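Reading time: 6 minutes

Section 4. Setting Up Your Grout Sealer Kit and Sealing a Tiled Wall

Welcome back! If you've worked through Section 3, your tiles are up, your grout has been packed and wiped, and you've probably walked past the room several times just to look at it. We understand completely. Before you call the job finished, though, please set aside one more unhurried afternoon for sealing. Cement grout is full of tiny pores, and a good sealer helps keep soap, cooking grease and coffee from settling into them.

The Werkalden kit comes with one bottle of Gretatex penetrating sealer, a roller-tip applicator, a narrow brush for corners, two microfiber cloths and a folded card with the batch number on it. Please keep the card. If you ever need to order more, our people in Flenetdale can match your bottle in a minute or two if you read them that number over the phone.

Before you begin

Check that your grout has cured. For most cement grouts this means at least 72 hours, and in a chilly room in January we'd leave it a full week. Grout that still looks darker in patches is usually holding water. Give it longer, even if you're itching to get going (we always are).

You'll also want a bucket of clean water, a soft nylon brush, painter's tape, rubber gloves, eye protection and a step stool that doesn't wobble.

CAUTION: Open a window or run the exhaust fan before you take the cap off the bottle, and leave it running until the wall is dry to the touch. Keep children and pets out of the room while you work.

4.1 Cleaning the wall

1. Brush the grout lines with plain water and the nylon brush. For a film that won't lift, use a pH-neutral cleaner, mixed as its label says. Don't use vinegar on fresh grout.

2. Rinse twice, changing the water in between. Cleaner left in the joints can keep the sealer from soaking in.

3. Wipe the tile faces with a dry cloth and let the wall stand overnight.

4. Run tape along the edges of any painted wood, wallpaper or natural stone that meets the tile.

Note: If your tiles are unglazed, they may drink up sealer just as the grout does. Put a drop of water on a spare tile and wait five minutes. If it leaves a dark spot, plan on sealing the whole surface, and have a second bottle handy.

4.2 Filling and priming the applicator

1. Shake the bottle gently for half a minute. A hard shake makes foam, and foam leaves little white rings that are a nuisance to buff off.

2. Unscrew the cap and press the applicator neck on until it clicks. Turn it a quarter turn clockwise.

3. Hold the bottle upside down over a folded paper towel and squeeze lightly until the roller is evenly damp. It should roll freely without dripping.

4. Try it on a hidden joint first, behind the toilet or inside a cabinet, and let that spot dry completely. Most grouts keep their color, but some darker ones deepen a shade, and it's much nicer to find that out behind the toilet.

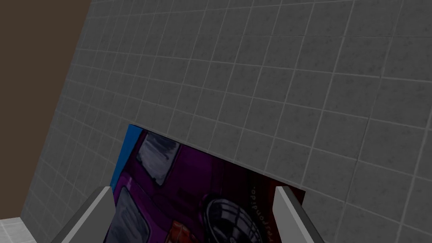
4.3 Applying the sealer

1. Start at the top of the wall and work down, so that any drips land on joints you haven't reached yet.

2. Roll along the horizontal joints first, an arm's length at a time, then go back for the vertical ones. Light pressure is plenty. If sealer is running down the tile, you're squeezing too hard.

3. Use the narrow brush for inside corners and behind pipes.

4. After five minutes, wipe the tile faces with a dry microfiber cloth. Please don't leave this until the end! Dried sealer turns to a haze, and the haze takes far more elbow grease than the wet film ever would.

5. Wait two hours and apply a second coat the same way.

Our old friend Niilo Mäkelä, who wrote the first edition of this manual, liked to put a strip of tape at the end of each row as he finished it, and then peel them all off after the second coat. It sounds fussy, but if the doorbell rings halfway through, you'll know exactly where you stopped.

CAUTION: Don't seal the flexible caulk joints where the wall meets the tub, counter or floor. Sealer won't soak into caulk and may leave it sticky.

4.4 Drying and testing

Keep the wall dry for 24 hours, and hold off on long steamy showers for two days. After that, flick a few drops of water on the grout in several places. They should sit up in beads. If they sink in, let the wall dry and give those joints one more coat.

Haze that shows up the next morning can usually be loosened with a cloth dampened with a little fresh sealer, then buffed right away with a dry one. For stubborn patches, use the Talukder white pad (part 653, sold separately). Try the pad on a spare tile first, particularly if yours have a high polish.

4.5 Storing the kit

Take the applicator off, rinse it under warm water and let it dry standing up. Screw the original cap back on the bottle and keep it somewhere that doesn't freeze. Spread used cloths out flat to dry before you wash them or throw them away.

Repeat the water-drop test once a year. For floors, turn to Section 5.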